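并镇投票之后:一个计票观察员的讲稿笔记

阅读时间:22 分钟

(自己看的稿子,没怎么整理。讲的时候别照念。括号里是给自己的提醒。)

开场。

先谢主办。名字说清楚:Mirela Lopes,Tarnia 地区的选举观察小组,Harnel 那边的点是我去的。不代表小组发言,讲错了算我的。

先问一句现场:谁住的地方搞过并镇?举手就行。没人举也没事,接着讲。

事情背景,快讲,两分钟以内。

Villa 和 Harnel,两个镇,中间隔一条河一座桥。Villa 大一些,有中学,有车站。Harnel 小,分上村下村,上村在坡上,冬天路不好走。地区议会在 Gronberg,几年前就开始劝小镇合并,说法是行政成本、服务统一、专业人员请得起。这套词大家都熟。

Villa 镇议会多数派愿意,领头的是 Anderson Frota。Harnel 镇长 Ketill Juhl 反对,反对得很早,也很响。两边谈不拢,最后同意各投各的,两个镇都过半才算数。一边不过,整件事就停。

这个“两边都过半”要停一下讲。很多报道漏了。漏了之后,读者以为是合起来算总票,那 Villa 人多,Harnel 投什么都没用。上村就有人这么以为,所以不打算去。我在路口跟人聊过,一个修篱笆的老先生,说反正桥那边人多。我跟他说规则,他不信,说报上不是这么写的。他说的对,报上确实不是这么写的。

(这里别骂报纸,Babita 可能在下面坐着。)

结果先讲掉,免得大家等:Villa 过了,Harnel 没过。Harnel 的反对票比赞成票多 69 张。并镇停了。

今天不讨论该不该并。我自己有看法,不讲。讲的是中间这一段,从宣布投票到结果贴出来,哪些地方差点出事,哪些地方做得挺好但没人写。

第一部分。声明。

整个过程里,声明特别多。镇长办公室的,Villa 议会的,Gronberg 的,还有各种小团体,有的团体就一个页面一个邮箱。一周好几份。写法都差不多:先声明自己支持民主程序,然后说对方在散布不实消息,最后“呼吁广大居民”。

最麻烦的一份,是 Juhl 办公室发的那个。原话我不全记得了,大意是 Harnel 镇政府“不参与”这次投票的宣传活动。注意,是不参与宣传。意思是镇里不花公款替哪一边印东西。这个决定本身我觉得没毛病。

可是传出去就变了。先变成“Harnel 镇政府不参与投票”,然后变成“Harnel 不投票”,再然后有人在群里说,投票那天下村的学校不开门。一个词掉了,后面全歪。

镇里两天以后才发更正。更正写的比原声明还长,第一段还在讲镇政府一贯立场,真正要紧的那句“投票照常进行,地点不变”放在倒数第二段。我当时把它打印出来用笔圈,圈完贴在我住的那家旅店的前台。老板娘让贴的,谢谢她。

讲给写声明的人听:更正就写更正。第一句写哪句错了,第二句写正确的是什么。立场以后再说,居民不急着看你立场。

讲给做报道的人听:标题里有“不”字的,回去跟原文对一遍。“不”后面跟的那个动词是什么,宾语是什么。费不了多少工夫。

Babita Rana 后来做过一件我很佩服的事。她把那份声明传的每一步都找出来,谁先截的图,谁先改的字,按顺序排好登出来。没有评论,就排在那。登完之后,改字的那位自己删了。不过登的时候投票已经结束了,晚了。她自己也说晚了。

(如果她在,请她讲两句。不在就跳过。)

补一点,声明这个事 Villa 那边也有。Frota 那边的问题反过来,是说得太满。有一份写“并镇后 Harnel 居民所有服务不变”。所有,不变,这两个词谁敢写啊。果然,当场就被问住了,下一节讲。

第二部分。集会和提问。

Harnel 下村的礼堂,投票前最后一次公开会。这个会我在。屋里多达 200 人,后面站着的把门都堵了。窗开着,外面还有人听。

会的安排:Frota 讲,Juhl 讲,然后提问。提问写纸条,主持人念。

写纸条这件事,吵了半天。有人说写纸条就是筛问题。主持人是 Ubaldo Leone,也就是投票的总负责人,他本来不该主持,后面会说。他的办法是纸条全部念,一张不落,重复的也念。念到后来大家都烦了,可是没人再说筛了。

烦就烦吧,值。

问题里头最多的一类:扫雪。真的,扫雪。上村那条坡路,现在是 Harnel 自己扫,机器停在村口,司机就住村里。并了以后归谁,车从哪出,几点到上村。Frota 说服务不变。底下一个女的站起来,没写纸条,直接喊:那司机呢?司机还是不是他?

Frota 答不上来。他说人事安排要等合并后的议会定。

就这一句,我后来跟好几个人聊,都说是那天晚上定下来的。我不敢说就是这个原因,我没有数据,这是印象。但是“服务不变”跟“人事待定”放在一个晚上里讲,听的人自己会连。

Juhl 也没好到哪去。有人问他,不并的话,镇里的水管钱从哪来,他讲了很久 Harnel 的历史。历史讲的挺好,水管没讲。纸条后来又念到一张,还是水管,又一张,还是水管。全念的好处就在这,躲一次可以,躲三次全屋子都看出来了。

后面他总算说,可能要涨费。底下“哦——”了一声。

这一声我记在本子上了。反对并镇的人听到涨费,没有走。他们要一个准话,难听也行。

Leone 该不该主持。不该。他是管票的,管票的人坐在两个对手中间,递话筒,掐时间,哪边多讲了一会儿就会被人记住。第二天就有人说他掐 Frota 掐得早。我看了录音的时长,两边差不多,可是这种事差不多没有用。他后来自己写了封短信贴在门口,说下次不主持了,由外面请人。

这封信写得好,没有“如有引起误解”那一类话。就说:我不该同时做这两件事。

第三部分。名册、地点、邮寄票。

这段枯燥,但是今天最要紧的在这。大家撑一下。(看一眼时间。超了就砍地点那段。)

名册。上村名册上 260 人。听着不多,可是里面搬走的、过世没销的、两个地址都挂着的,都有。Harnel 的书记员一个人弄,他手里还有垃圾费、殡葬登记、狗证。我去的时候他正给人办狗证,名册摊在狗证下面。

名册公示,规定贴在镇公所门口。镇公所在下村。上村的人要看名册得下坡。于是有人拍照传群里,照片糊,名字看不清,有人以为自己不在上面,急了,打电话,书记员那天下午电话就没停过。

建议很土:上村也贴一份。面包房门口、车站牌子后面,都行。后来真的贴了,贴在上村的小教堂外墙,用塑料套套着。

地点。投票点原来只有下村学校。上村要求加一个,Gronberg 那边回复说需要评估。评估来评估去,最后给了上村一个点,在旧合作社的屋里。消息出来得晚,通知单已经印了,上面没有这个点。怎么办,补印一张小的,夹在里头。有的家夹了有的家没夹。

(这里讲一下那个老先生,他家就没夹。他是在教堂墙上看见的。)

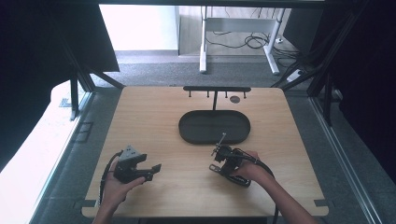
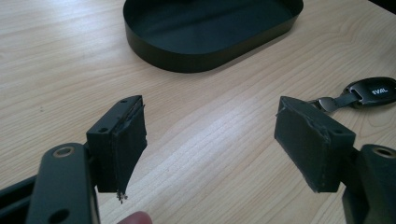

开箱前的手续,上村这个点做得比下村好,很多人没想到。屋子小,Leone 提前一天把流程走了一遍,桌子上什么都不许多放,登记的坐哪,发票的坐哪,箱子放中间,开始之前打开给在场的人看,确认是空的,再封。我跟新观察员讲这一步的时候,老是说不清“放中间”和“看得见里面”是什么程度,现在就拿前一张图里那个黑色椭圆托盘比方:浅色木桌面,矮边,里头空空的,从哪边看都没有疑问。投票箱封之前就得是这个样子。下村那边箱子放在讲台后头,靠墙,观察员坐的那排要站起来才看得到,开箱的时候两个人站起来挡住了后面四五个人,后面就有人嚷。什么事也没有,重新来了一遍,但那个嚷声已经录进手机里了,中午就传到桥那边。

接着讲封条。封条号要念出来,要有人记。上村念了,记了,两个观察员各记一份。下村念了,记了一份,记的那个人字太草,晚上核对的时候一个数字看不出是一还是七。又去翻照片。照片里有,万幸。

所以,记两份,写大字。听着像小学老师,可是晚上十一点对着一个一还是七,你就知道了。

邮寄票。这是最容易炸的。

规则是,外信封要签名,签名要跟登记的对得上,收到时间要在截止之前。三条。每条单看都简单。

Harnel 这次有 33 个信封被提出疑问。什么疑问都有,有的没签,有的签在了里面的信封上,有的签得跟登记表上差很多,老人手抖,签名会变的。有几个邮戳糊了。

先说清楚,33 比 69 小。就算全部改判,结果也不变。晚上 Frota 那边的代表一算,就说算了,不用看了,大家回家。

Leone 说不行,一个一个看。

当时屋里气氛你们可以想象。很晚了。有人孩子在家。赢的一边觉得拖,输的一边也觉得没意义。他就坐那,一个一个看,每个念出疑问是什么,念决定,念理由,记下来。

我那会儿也烦,说实在的,脚疼。

可是后来几个星期,我越想越觉得这是整件事里最对的一个决定。信封里是人家的票。人家不知道差多少,他寄的时候不知道结果差多少。他只知道他寄了。“反正不影响”这句话,对候选的人、对两边阵营说得通,对寄信封的那个人说不通。

而且下次呢?下次差的可能就是这么几张。那时候你再来立规矩,每一条都有人说你偏心。趁不影响结果的时候把规矩走一遍,没人有理由闹。

后来有个上村的老太太来问,她那封算了没有。书记员翻记录,能告诉她:算了,签名有疑问,对了登记表以后接受了。她点点头走了。就这么一个场面,没有别的。要是那天晚上大家回家了,书记员只能说,不知道。

(这里停一下,喝水。)

第四部分。结果怎么公布。

结果本来该先贴出来,再对外说。下村学校门口有块玻璃板,打印的表贴里面。规定是这样。

实际上,打印机没墨了。

于是顺序反了,Juhl 先在台阶上讲话,讲“Harnel 说了不”,手机都举着,视频出去了。表过了好一会儿才贴,是手写的,Leone 抄的,两个观察员签字。

这段时间里,网上已经有三四种数字。有人把上村的数当成全镇的,有人把 Villa 的赞成票当成了总数。Gronberg 那边一个工作人员转发了其中一个错的,转完删了,删了更糟,截图满天飞,说官方撤回结果。

没有撤回。就是一个人手快。

所以这里给几条很具体的,抄一下也行:

手写的表提前画好空格,放在信封里备着。没墨没电都能用。

候选方、镇长、谁都一样,表贴之前不讲话。事先签一张纸,答应的。这回没签,就口头说了一下,口头的到晚上就没了。

官方账号发结果只发表的照片,不打字。打字就会打错。

错了别光删。留着,下面写“此条有误”,附正确的表。删掉的东西没法解释。

镇长讲话我多说一句。Juhl 那晚上那句“Harnel 说了不”,我理解,他高兴。可是投赞成的也是 Harnel 的人,也住下村,也在面包房排队。第二天面包房就不太说话了,我去买面包感觉得出来。过了几天他又讲了一次,这次提到了赞成的那部分居民,说水管的事要请他们一起坐下来。讲得平平的,比第一次强。

Frota 那边,当晚承认结果,没有拖。这个要给分。第二天他手下有人暗示说上村的点加得蹊跷,他自己出来说,加点是两边都同意的,签过字。一句话就压下去了。输的一方讲这句话,比观察员写十页报告有用。

第五部分。观察员自己的毛病。

讲别人讲了半天,讲讲自己。

一,我们去得太晚。投票前一周才到,声明那场乱已经过了最乱的时候。我看到的是尾巴。前面的事是后来拼的,拼的东西总归有缝。

二,住处。Villa 有旅馆,Harnel 只有一家小的。小组一多半人住 Villa,我住 Harnel。看着方便,可是 Harnel 的人看见的是:观察员每天早上从桥那边开车过来。有人问我,你们是 Villa 请的吧。不是,可是你怎么解释,车就从那边来的。下次要分开住,挤也得挤。

三,背心。我们穿的背心颜色跟 Villa 阵营发的帽子颜色太近了。没人事先想到。上村有个小伙子冲我摆手不让我进,以为我是拉票的。后来我把背心反过来穿。反过来穿也不像样。

四,报告。报告写了很久,写出来很长,附件比正文还长。我敢说上村没有一个人看完。后来小组里年轻的同事做了一张单页,大字,贴教堂墙上,跟原来名册贴的是一个地方。塑料套还是那个塑料套。单页看的人多,还有人在上面用铅笔改错字。改得对。

五,我跟 Leone 太熟了。一个礼拜下来天天见,他请我喝过咖啡,我也请过他。报告里写他主持会议那一段,我改了好几稿,自己也说不清是改准了还是改软了。最后是交给没去过现场的同事定的稿。以后凡是写到天天见面的人,都该这么弄。

第六部分。还没解决的。

名册还是书记员一个人弄。钱的事,Gronberg 说不是它管,镇里说没钱。

上村的点,这回算临时的。临时两个字没去掉。八月份镇议会要议,我听说会通过,听说而已。

邮寄信封的样子没改。签名那一栏在背面,灰色小字,谁看得见啊。今年出疑问的信封,相当一部分就是这个毛病,明年还会有。改个版面的事。(样张带了的话举起来给大家看。没带就算了。)

扫雪。并镇停了,扫雪还是原来那个司机。他快退休了。退休以后怎么办,没人议过。投票票面上也没有这一条。

水管的会开过一次,两边的人都去了,听说吵得厉害,又约了下次。能约下次就行。

还有一个,Tarnia 这边别的小镇在看。有两三个镇长打电话问过我,问的都是怎么能投“稳”一点。我一般反问,稳是指什么,指结果稳还是手续稳。指结果的我帮不上。指手续的,把今天这份笔记发给他,还有那张单页。

提问可能会问的,先备几句:

问该不该并。不答。笑一下,下一位。

问上村的点是不是影响了结果。答:加一个地点让人少走路,走过来投什么是他自己的事。选票混在一起数的,我没法按地点讲倾向,也不该讲。

问 Leone 是不是偏。答:主持会不合适,他自己认了。计票那晚我在,我看到的都写在报告里。

问电子投票。答:不懂,不装懂。打印机没墨的地方先把打印机弄好。

问声明那事有没有人故意。答:改字的有一个人,是不是故意不知道。Babita 的那篇可以去看,顺序都在。

问经费。让小组的同事答。别自己答,上次答错了。

收尾别拖。时间到了就停,哪怕还剩一页。单页放在门口,自己拿,上面铅笔改过的错字已经改过来了。要报告全文的留个邮箱给前排的同事,写清楚一点,上回有好几个认不出来,退信了。

最后更新:2021-07-14

联系:Tarnia 选举观察小组 Harnel 点 | © Mirela Lopes,转载请先来信 | 返回顶部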